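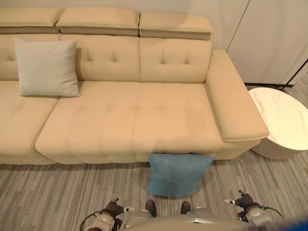 Strandings and Rescue

Satellite tag results from the Detasitz turtle release

The tag fitted to Nina, the adult female loggerhead released from Detasitz beach in December, stopped transmitting after 106 days. The last usable position placed her on the shelf west of Pornier, in water less than 40 metres deep. We have now cleaned the data and can give members a short account of it.

Nina was brought in with a fishing line wound round the left front flipper and a healed propeller cut on the rear edge of the shell. The line was removed under sedation. Blood values returned to the normal range in the third week and she was eating whole squid unaided by the fifth. An X-ray before release showed no hook.

The tag was glued to the highest point of the shell with a two-part epoxy, after the area had been scrubbed, sanded lightly and wiped with alcohol. It sends only when the aerial is clear of the water, so the number of positions depends on how often the animal surfaces and whether a satellite is overhead at the time. In total 2497 positions were received. Those that implied a swimming speed above 5 kilometres an hour, or that fell on land, were removed before mapping.

The track divides into 3 parts. For the first 11 days she stayed within the bay, moving along the reef edge and back again. She then went offshore and swam steadily south-west with very few turns. The final part begins at the Palteo bank, where the track tightens and the positions overlap for weeks at a time. Dive records from this period show long, flat dives to the bottom, which is consistent with feeding on crabs and shellfish.

The end of a signal should not be read as the death of the animal. Tags fail for ordinary reasons: the battery runs down, the aerial breaks against rock, or weed and barnacles cover the saltwater switch. In this case the battery voltage was still good in the last message, but the gaps between messages had been growing. Growth over the switch is the most likely cause. We can't confirm this without recovering the tag.

Two changes will be made for the next release. The tag will be given a second coat of antifouling paint around the switch, and it will be set to send on alternate days once the animal has left the bay. The second change should lengthen the record at the cost of some detail offshore, where the animals tend to travel in straight lines anyway.

The Palteo bank is fished with bottom nets for part of the year. The cleaned track has been passed to the harbour office at Pornier, with a request that it be compared with the net positions reported by boats. A reply is expected before the season opens.

Anyone who sees a turtle carrying a tag should note the time, the place and the number on the flipper band if it can be read from a distance. Please do not try to lift the animal or pull at the tag. Reports can be left at the Detasitz station desk or on the answerphone, which is checked each morning at 7.30.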